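Cahier d'atelier, poste 4
6/23/25
Rédigé par Reto. Copie à Vasylyna, Ivan, Orest.

Suite de l'évaluation du kit bi-bras Prumton (deux bras, deux pinces, contrôleur, licence logicielle, deux jours de formation facturés à part). Le prêt se termine à la fin du mois et le commercial veut une réponse avant. Je note tout ici pour ne pas devoir le refaire de mémoire devant la direction.

Rappel de ce qu'on cherche : préparer des lots de pièces pour le montage des unités Brumelari. Un lot, c'est une carte ronde, deux petits solénoïdes, un faisceau gris et le grand faisceau multicolore. Aujourd'hui c'est fait à la main, à la table du fond, et ça marche. Le besoin réel est de libérer la personne qui s'en charge quand il y a une pointe de 200 lots dans la journée. Le reste du temps on n'a pas de problème à résoudre, et j'aimerais que ça reste écrit quelque part.

La brochure parle de « manipulation souple d'objets déformables ». J'ai demandé vendredi ce que ça recouvrait. Réponse d'Yaryna Pasichnyk, notre contact chez Prumton : des câbles, des gaines, des textiles légers. J'ai demandé quels câbles. Elle se renseigne. Toujours rien reçu ce matin.

Installation : la demi-journée promise a pris la journée. L'étalonnage entre les deux bras a planté deux fois sur le même écran, message d'erreur en anglais sans numéro. Orest a fini par relancer le contrôleur en débranchant tout, ce que la notice déconseille page 12 et recommande page 31. À signaler dans le retour, avec les deux numéros de page.

Disposition retenue : bacs jaunes sur les côtés, plateau inox au centre avec une feuille blanche au fond. La feuille, c'est une idée de Vasylyna, l'inox nu renvoyait trop de lumière. Les fonds des bacs jaunes brillent aussi et je ne suis pas convaincu que la vision s'en sorte bien sous nos néons. Solénoïdes et cartes à gauche, faisceaux à droite. Ivan aurait préféré mélanger pour répartir la difficulté entre les deux bras. On essaiera, mais pour l'instant je veux savoir ce que chaque bras vaut sur un seul type de pièce.

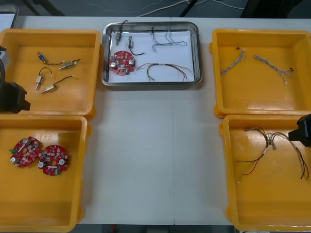

Le bras gauche a donc la partie facile, et c'est là que la démonstration commerciale s'attarde, évidemment. Un solénoïde a un corps rigide, on peut le pincer. Ce qui me gêne, c'est le fil : il est court, il se termine par un petit connecteur, et selon l'angle de prise il traîne n'importe où. Si une pince attrape le fil au lieu du corps, on tire sur la sortie de bobine. À la main on ne le fait jamais, on le sent tout de suite. Je n'ai trouvé dans la documentation aucun réglage d'effort maximal par type de pièce, seulement un curseur global « doux / normal / ferme ». Pour un kit à ce prix, un curseur à trois crans me paraît léger.

Les cartes, c'est autre chose. Elles sont rondes, percées au centre et garnies presque partout. Où est-ce qu'on les prend ? Par la tranche, je veux bien, mais deux cartes posées l'une contre l'autre au fond d'un bac ne laissent pas beaucoup de place à un doigt de pince. Prendre par un condensateur est exclu et je l'ai écrit en rouge sur la feuille de consignes. Orest propose des intercalaires en mousse. D'accord, mais alors il faut que quelqu'un range les cartes dans les intercalaires, et on revient à payer une personne pour préparer le travail de la machine. Question à poser à Prumton : leurs essais ont-ils été faits avec des pièces présentées en vrac ou déjà espacées ? La vidéo du site est coupée juste avant chaque prise.

Côté droit, les faisceaux. Les gris sont fins et torsadés, le multicolore s'emmêle dès qu'on le pose. C'est le cœur du sujet pour moi : si le bras droit ne sort pas un faisceau seul, sans entraîner le voisin, le kit ne nous sert à rien et on peut arrêter là. Ivan est plus optimiste. Son argument est que la seconde pince peut venir tenir le reste pendant que la première tire. Sur le papier oui. En pratique ça mobilise les deux bras et le temps par lot s'allonge. Le chiffre de la brochure (300 prises par heure) a forcément été obtenu bras séparés, sur des pièces qui ne se tiennent pas entre elles. Il faudrait qu'ils l'écrivent.

Prix. L'offre n° 2 inclut la maintenance la première année. Ensuite c'est 2 000 euros par an, hors doigts de pince, classés en consommables. Durée de vie des doigts : « variable selon l'usage ». Vasylyna a demandé un engagement par écrit, en nombre de cycles. Elle a obtenu un lien vers la même page de la brochure. Je ne signe rien sans ce nombre.

Autre point pénible, la licence. Le logiciel doit contacter leur serveur à chaque démarrage. Notre réseau atelier est fermé, et il le restera. Il existe un mode hors ligne, en option, non chiffré dans l'offre. À réclamer.

Comparaison : le devis de Husik est arrivé, un seul bras, moins cher, sans vision intégrée. Je l'ai mis de côté parce qu'il faudrait reprendre toute la présentation des pièces. Lytvynenko propose tout bêtement des bacs à compartiments préformés, avec une place par pièce. Pas de bras du tout. Ivan a ri, moi pas. Je voudrais qu'on chronomètre cette solution avec les mêmes pièces, avant de décider quoi que ce soit sur les deux autres.

Protocole pour la suite :
- 40 lots par configuration, pièces jetées dans les bacs comme elles arrivent du magasin, personne ne les redresse
- toute intervention humaine notée, y compris « j'ai juste poussé un peu le câble » (Orest, je te vois venir)
- contrôle de continuité sur les solénoïdes et les faisceaux avant et après
- cartes de rebut uniquement, pas une bonne carte sous les pinces tant que la question de l'effort n'est pas réglée
- refaire une série stores baissés, une série stores ouverts

Vasylyna prépare la feuille de relevé. Ivan s'occupe de l'autre répartition des bacs une fois la première série finie. De mon côté je relance Yaryna Pasichnyk sur les câbles, les doigts et le mode hors ligne, les trois dans le même message pour qu'elle ne réponde pas seulement au plus facile.

Penser à récupérer le multimètre chez les gars du câblage, le nôtre a la pile morte.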